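Reltby counts the cost of its missing blankets

Reltby's lending cupboard has lent out 400 blankets since it opened and is now trying, with limited success, to get 310 of them back.

The cupboard sits behind the town library and works on the same principle as the books. You take a blanket, you sign for it, and you return it within two weeks. The library charges a small fine for late books. The cupboard charges nothing, and the difference in results has been noted by the parish council.

"We thought people would feel a bit guilty," said Yao-tsung Lo, who has run the scheme from the start and keeps the ledger at home, in a biscuit tin. "Some of them do. They tell me so when I see them in the butcher's. Then they go home and sit under the blanket."

The idea came out of a cold winter in which half of Trenis Road lost its heating on the same evening. Neighbours passed bedding over fences and through at least one cat flap, and when the boilers came back on there was a general feeling that the town should have some spare blankets put by. An appeal in the newsletter brought in more than anyone had room for. The first 200 went into the old map store, and the rest spent a month in the vestry, where the choir complained about the smell of mothballs and then, as the weather turned, stopped complaining.

For a while the system worked. Blankets went out in January and came home by Easter, mostly washed. The trouble began when borrowers found other uses for them. The ledger has a column headed "Reason", and the entries have drifted over time from "boiler" and "mother visiting" to "picnic", "den", "dog (old)" and, on one line, simply "nice colour".

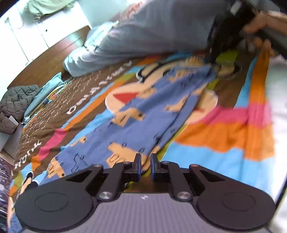
A printed blanket spread across a floor.

Patterned blankets are the worst affected. The plain grey ones, donated in bulk by the Chaudhary furniture shop when it closed its upstairs showroom, return promptly and in good order, and there are usually plenty on the shelf. Anything with a print on it tends to leave the building once. Mr Lo has considered accepting only ugly blankets from now on, but says tastes in Reltby are broader than he had supposed.

The parish council took up the matter in June, between an item on bollards and a longer item on the same bollards. One proposal was a deposit, which was dropped when it was pointed out that a household with no heating might not want to be asked for cash at the door. Another was a reminder letter. This was approved, drafted, redrafted to sound less like a summons, and finally sent out in a form so friendly that several people took it for a thank-you note. Two blankets came back. One of them had never belonged to the scheme.

A third suggestion, from the Hidenano laundrette on the corner of Market Street, has gone down rather better. Any borrowed blanket handed in there will be washed free of charge and sent on to the library, with no names taken. The laundrette's owners say they would like to be of use to the town, and also that their big machines are quiet after lunch.

The amnesty runs until the clocks go back. Bags can be left at the counter from eight in the morning, or pushed under the side shutter after hours, provided they fit, a point the laundrette asks people to check before they start pushing.

Mr Lo is hopeful in a guarded sort of way. He has cleared three shelves in the map store and bought a new biscuit tin, the old one having filled up with apologies written on the backs of envelopes. He accepts that a fair number of the blankets are now family property in all but name, and that some have probably moved away altogether with students and grown-up children.

Asked whether he had ever borrowed one himself, he said he had signed one out in the second winter, for a draught in the hall. It was a tartan one, very thick. He agreed that it was a little overdue - he would have to look at the ledger to say by how much - and said he would drop it in once the draught had been seen to.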